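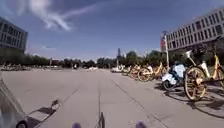

A square you cross on the way to something else, one reader of the Clirkeck newsletter called it, and the bikes are the only things that ever stop there. The remark is often repeated in accounts of Barua Plaza, a large paved open space in the business district of Flollcombe.

2 min read
15 shares

Barua Plaza is used mainly as a walking route between offices and as a parking place for shared bicycles and electric scooters. It has multi-storey office buildings on two sides and a belt of trees at the far end. A slender tower in the distance can be seen above the treetops and is commonly used as a landmark by people giving directions.

Paving

The surface is made up of large, pale rectangular slabs laid flat, with long seams running across the plaza. Under the original plan the middle was to be kept free of planting and fixed seating so that it could be used for outdoor events. Few have been held. The open ground gives little shelter, and on windy days most walkers keep to the side nearest the offices.

Cycle parking

Parking grew up along the edges without any formal layout. Office workers began leaving shared bicycles near the building entrances in the morning and collecting them in the evening, and the rows became a fixture. The right-hand side, as seen when facing the trees, has yellow shared bicycles with front baskets, and electric scooters in white and light blue. Another long row stands on the left, close to the tree line.
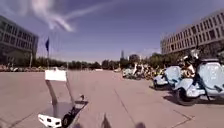
Scooters and bicycles parked on the plaza, with the tower beyond the trees.

A survey of the district carried out one April recorded 2681 parked cycles and scooters in the early afternoon and 2876 at the end of the morning rush. Both figures cover the neighbouring streets as well as the plaza itself. The difference was put down to lunchtime trips.

Scooters are left on their stands among the bicycles - no separate area is set aside for them. Complaints have mostly been about vehicles drifting out from the rows and narrowing the path to the doors. Proposals for painted bays were put forward at Kurine, a smaller square nearby, and later extended to Barua Plaza, but the two schemes were not carried out together.

2 comments

Related articles
Kurine Square
Shared bicycles in Flollcombe
Clirkeck (district)
Paving slab
Cycle parking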